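Accueil Tickets Ma file Base de connaissances Déconnexion

Ticket : préparation de la journée portes ouvertes, démo « rangement des mugs »
Site : Ostville
Ouvert par : Gianni Benedetti
Assigné à : Anqi Lu
Priorité : haute (demandée par la communication, pas par moi)
État : en attente de décision

1. Problème signalé

La cellule à deux bras annoncée dans le programme de la visite de mai ne tient pas la démo prévue. La main gauche doit prendre un mug par l'anse et le poser plus loin sur la table, devant le public. Le programme parle d'un robot qui « range la vaisselle comme à la maison ». Je ne sais pas qui a écrit cette phrase. Sur 30 essais ce matin, 7 prises ratées, dont 2 où le mug est parti sur le côté. Je ne montre pas ça à des visiteurs qui ont fait la route.

2. Première réponse (Anqi Lu)

Vu. Les ratés se produisent-ils avec les deux mugs sur la table, ou aussi avec un seul ? Et quelle version de Tedance tournait ? Merci de ne rien recalibrer avant mon passage.

3. Réponse (Gianni Benedetti)

Deux mugs à chaque fois, puisque c'est ce que demande le scénario. Tedance en version de la semaine dernière, celle qui devait « régler définitivement » la question des anses. J'ai gardé la phrase du mail, elle est jointe au dossier.

4. Vérifications faites ensemble

- Doigts de la pince gauche : démontés, nettoyés, remontés. Pas de jeu. Aucun effet sur les prises.
- Étalonnage caméra-pince : refait avec Wei. L'écart annoncé par l'outil est bon. Il l'était déjà avant, donc cela ne prouve pas grand-chose.
- Éclairage : essai à 9 h puis à 15 h. Pas de différence que je puisse défendre devant quelqu'un.
- Vitesse d'approche réduite : les deux chutes ont disparu, les prises manquées sont restées. La démo devient en revanche très longue. Un visiteur va consulter son téléphone avant la fin du premier mug.
- Un seul mug sur la table : 5 essais, 5 prises. Série trop courte, mais c'est la seule piste qui change quelque chose.

5. Hypothèse d'Anqi

Quand les mugs sont collés, l'anse de celui de devant passe devant la base de l'autre dans l'image, et Tedance hésite entre les deux objets. Il suffirait d'écarter les mugs au moment de la mise en place.

Mon avis : l'hypothèse est plausible, le remède me gêne. Si on doit disposer les mugs à la main avec soin avant chaque passage, on montre surtout notre soin. Une dame du groupe précédent avait posé la question très simplement : « Et si je le mets là, moi ? » On lui avait répondu que la séance était terminée.

6. Position de départ à discuter

Vue prise au poignet gauche, pince entrouverte, le mug orange devant et le jaune pâle juste derrière à droite. L'anse orange recouvre le bas du jaune, c'est bien la configuration dont parle Anqi. La barre noire qui traverse devant le mug orange n'aide pas non plus : elle masque une partie de sa moitié basse, et l'hypothèse n'en dit rien.
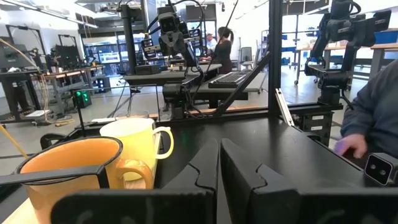

7. Proposition de l'équipe Skasesier

Remplacer la séquence autonome par une séquence enregistrée, mugs posés sur des repères au ruban adhésif. Réussite garantie, d'après eux.

Je refuse de présenter cela comme de la reconnaissance d'objets. Si on rejoue un mouvement, on l'écrit sur le panneau. La communication trouve le mot « rejoué » peu vendeur. C'est possible.

8. Ce que je demande avant de fermer

- Une série de 30 essais avec les mugs écartés, faite par quelqu'un d'autre que moi.
- La même série avec les mugs collés mais sans rien devant l'objectif, pour savoir laquelle des deux explications tient.
- Une version du programme sans « comme à la maison ».
- L'accord écrit qu'un visiteur pourra déplacer un mug lui-même, au moins une fois, même si la prise rate.

9. Dernier commentaire (Anqi Lu)

D'accord pour les deux séries, je prends la première. Pour le visiteur, je suis pour, mais à vitesse réduite et avec l'arrêt d'urgence sous la main. Le texte du programme n'est pas de mon ressort, j'ai transmis. Ticket laissé ouvert.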